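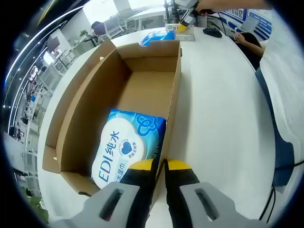 この記事は約9分で読めます

段ボール箱をひとつ、机の上に開けておく。私の片づけはいつもそこから始まります。中身はまだウェットティッシュの青と白のパックだけ。「EDI纯水」と大きく書いてあるもので、ハートのマークもついていて、なんとなく見た目が好きなんですよね(笑)。

職場の引っ越しやら席替えやらで荷造りをする機会がやたらと多くて、気づけばまわりから「箱の人」と呼ばれるようになってしまいました。今日はその箱の人が、机まわりのものを箱に詰めるときのコツと、ウェットティッシュの使い方・しまい方を、思いつくままに書いてみます。長いです。お茶でも飲みながらどうぞ!

最初に入れるものは、最初に使うもの?

荷造りの本を読むと「すぐ使うものは最後に、いちばん上に」と書いてありますよね。私も基本はそうです。でもウェットティッシュだけは例外で、真っ先に箱に放り込みます。

詰めているあいだ、とにかく何度も使うからなんです。引き出しの奥から出てきたペン立ての底、マウスの裏、電源タップのほこり。拭いてから入れたいものが次から次へと出てくる。そのたびに「あれ、どこ置いたっけ」と探すのがいやで、箱の中を定位置にしてしまいました。机の上に置くと書類の下に埋もれるんですが、箱の底なら埋もれません。箱の中身が増えてきたら上にのせ直して、最後はいちばん上にして閉じる。開けたら最初に出てきて、新しい机をさっと拭ける。この流れ、ほんとうに気に入っています。

ひとつだけ注意。パックのふたや開け口のシールが浮いたまま上に物をのせると、乾くし、ひどいときは水分がにじみます。私は一度これで封筒の束をふにゃふにゃにしました。あれは悲しかった……。それからは、箱を閉じる前にシールの端を親指でぐーっと一周押さえて、ファスナーつきの袋に入れてから箱へ戻しています。

箱のふたは外に折る

地味だけど効くのがこれ。段ボールのふた(フラップというらしいです)は四枚とも、しっかり外側に折り返しておきます。中途半端に立っていると、手を入れるたびに腕に当たってイライラするし、紙のふちって意外と痛いんですよ。手首に細い傷がいくつもできた年がありました。

折るときは、折り目に沿って手のひらで一度強めに押さえます。それでも戻ってくる元気な箱には、洗濯ばさみ。向かい合うふたを側面に留めてしまえばおとなしくなります。テープで留める人もいますが、はがすときに表面の紙がべりっと持っていかれるので私はやりません。

それと、箱は床に置かない。これは声を大にして言いたい! 床に置いた箱に物を入れる動作って、十回くらいなら平気でも、半日続けると腰にきます。机の上に置くか、机がふさがっていたら丈夫な椅子の座面に。背の低い私には机だとちょっと高いんですが、それでも腰を曲げるよりずっと楽です。詰め終わって重くなった箱を下ろすときだけ、誰かに声をかけます。

箱の向きも少し気にしています。自分から見て縦長に置くと、奥のほうに手が届きにくくて、手前ばかり山になりがち。だから奥から先に埋めていきます。横長に置けばいいじゃないかと言われそうですが、机の幅を取られると隣で仕分けができないんです。私は縦長派。

サイズは欲張らない

大きい箱って、つい選んじゃいますよね。たくさん入るし、数が減るし。でも机まわりのものは、紙と金属のかたまりです。大きい箱に詰めたら持ち上がりません。私が去年やらかしたのがまさにそれで、Daventの特大箱にファイルと辞書をぎっしり詰めて、底が抜けました。廊下で。

いま使っているのはVurkierの小さめの箱です。十枚まとめて買って2,385円でした。安くはないけれど、底の折り目がきれいに出るので組み立てが早いし、平らに畳んで何回も使っています。ふだんの備品の入れ替えくらいなら、届いた荷物の空き箱で十分。きれいな空き箱は畳んで棚のすき間に差しておくと、急なときに助かります。ただ、湿気を吸ってやわらかくなったもの、角がつぶれたものは思い切って資源ごみへ。

底のテープは十字に。重いものを入れるときは、十字にもう一本足します。クロス貼りがいいとか、キの字がいいとか、いろんな流派があるみたいですけど、正直なところ私は違いを感じたことがないです。テープをけちらないことのほうが大事かな。テープの端を少し折っておくと次に使うときに爪でカリカリしなくて済みます。

机の上のものを詰める順番

机の上にあるもので、私がいつも迷うのは次のあたり。私の場合はこうしている、というだけの話なので、参考程度に。

マウス
最後まで使うので最後。拭いてから、厚手の靴下の片方に入れます。片方だけになった靴下、捨てずに取っておくとこういうときに大活躍するんです。電池式なら電池は抜いて、同じ靴下に入れずに別の小袋へ。

ケーブル
絡まったまま入れたら、開けたときの自分に恨まれます。ゆるく輪にして、パンの袋についてくる留め具か、面ファスナーのバンドでひとまとめ。きつく巻くと根元が傷むので、輪は手のひらより少し大きいくらい。何のケーブルかわからなくなる前に、マスキングテープで旗をつけて「画面」「充電」とだけ書きます。書いてから束ねるのが正解。逆にすると、どの線だったかもう一度たどる羽目になります。

卓上の小さなスタンドや札
これが案外くせもので、立った形のまま入れると場所を取るし、倒れて割れます。外せるものは外して平らにし、タオルで巻いて箱の側面に沿わせます。外せないものは、箱の角に立てて、すき間にやわらかいものを詰める。ウェットティッシュの未開封パックはここでクッションの代わりにもなりますよ。ただし重いものの下敷きにはしないこと。

小さな鉢植え
箱に入れてふたを閉めないでください! 前の日の水やりは控えめにして、浅い箱に立てて、鉢のまわりに丸めた新聞紙をぎゅっと詰める。ふたは開けたまま、手で運びます。葉っぱの大きい子は、やわらかい紙でふんわり包んであげると枝が折れません。

紙類
いちばん重くて、いちばん減らせるもの。詰める前に三分だけでいいので目を通すと、びっくりするほど捨てられます。私はもう期限の切れた案内やら、二枚ある同じ地図やらが山ほど出てきました。

拭き方の話も少し

ウェットティッシュって、汚れたところをごしごしやる道具だと思っていませんか? 私は長いことそう思っていました。でも、ほこりがたまったところをいきなり濡れたもので拭くと、ほこりが灰色の筋になって伸びるだけなんですよね。まず乾いた布かはたきでざっと払って、それからウェットティッシュ。順番を変えただけで、使う枚数がぐっと減りました。

一枚を使い切るコツは、四つに折ること。折って一面で拭いて、汚れたら裏返して、開いて折り直して、また拭く。けちくさいと笑われますが、机ひとつくらいなら一枚でいけます。拭く方向は奥から手前へ、一方向。くるくる回すと汚れが元の場所に戻ってきます。

白い机は特に、拭いたあとの筋が気になります。最後に乾いた布でひと拭き。これをやるとやらないとで仕上がりがぜんぜん違うので、だまされたと思ってやってみてください。

画面やレンズに使うのは、私はやめています。製品によって入っている成分が違いますし、表面の加工との相性もあるので、専用のクロスを使うのが安心です。革の手帳や白木の小物も同じ。パックの裏の注意書き、文字が小さくて読む気がなくなるんですけど、最初の一回だけは読んでおくといいと思います。

乾かさないために

開封したパックを横に寝かせて、ときどき上下をひっくり返す。これは職場のHa-neul Takさんに教わった技です。水分が下のほうにたまって、上の数枚だけカサカサになるのを防げるんですって。半信半疑でやってみたら、たしかに最後のほうまで均等にしっとりしていました。それ以来、朝いちばんにコーヒーを淇れるついでに、ぺたんとひっくり返しています。

直射日光の当たる窓ぎわと、暖房の吹き出し口のそばは避けてください。一月にうっかり吹き出し口の前に置いたら、あっという間に紙みたいになりました。もし乾いてしまっても、捨てなくて大丈夫。乾いた拭き取り布として、最初のほこり払いに使えます。水を足して復活させるのは、衛生面がちょっと気になるので私はしません。

まとめ買いについては、賛否ありそう。私は一時期、送料を無料にしたくて3,000円以上になるまで買い込んでいたんですが、結局棚の奥で眠らせてしまって、見つけたときにはパックがぺたんこでした。いまは使いかけがひとつ、控えがふたつまで。控えがひとつになったら買い足す、というゆるい決まりにしています。

箱に書くこと

詰めたら書く。ふたではなく、側面に書く。積んだらふたは見えませんからね。短い側面と長い側面、両方に書いておくと、どの向きに積まれても読めます。

書くのは「どこに置くか」と「いつ開けるか」だけ。中身を全部書き出そうとすると、途中で面倒になって「いろいろ」と書いてしまうので(経験者です)。「机・すぐ」「棚・あとで」くらいで十分です。すぐ開ける箱には、Sowaの黄色いテープを一周巻いています。遠くからでも目立つので、運んでくれる人にも「黄色は机の横にお願いします」のひとことで伝わる。

ペンは油性の太いもの。細いペンだと段ボールの筋に引っかかってかすれます。前に使った箱で古い字が残っているときは、上から線を引くより、紙を一枚貼ってしまったほうがすっきりします。

すき間をどうするか

箱の上のほうが空いたまま閉じると、上に積んだときにへこみます。逆にぱんぱんに詰めると、ふたがふくらんで積めません。ふたを閉じたとき、手のひらで押してほんの少し抵抗を感じるくらいがちょうどいいです。

詰めものは、わざわざ買わなくても、どうせ持っていくもので。ひざかけ、上着、布巾、カーディガン。私は机の引き出しに常備している手ぬぐいを総動員します。Drastleyの緩衝シートも一巻き持っているんですが、あれはマグカップ専用。マグは一個ずつ巻いて、口を下にして立てて入れます。寝かせると取っ手がやられます。

開けるときのこと

新しい場所に着いたら、まず黄色いテープの箱。ふたを開けたらウェットティッシュがこんにちは、です。机の上に何も置かないうちに、天板と、引き出しの中と、椅子のひじ掛けを拭いてしまいましょう。物を並べてからだと、まずやりません。私もやりません。

空いた箱はすぐに畳まず、しばらくごみ入れにします。巻いていた紙、テープの切れ端、使い終わったウェットティッシュはぜんぶそこへ。ただ、濡れたものを直接入れると底がふやけるので、先にごみ袋をかぶせておきます。ひと段落したら袋だけ抜いて、箱はきれいなまま畳んで棚のすき間へ。

さて、うちの机の箱もそろそろ続きを詰めないといけません。次はケーブルの予定なんですが、旗にするマスキングテープが見当たらなくて、まずはそれを探すところからです。引き出しの奥、怖いなあ。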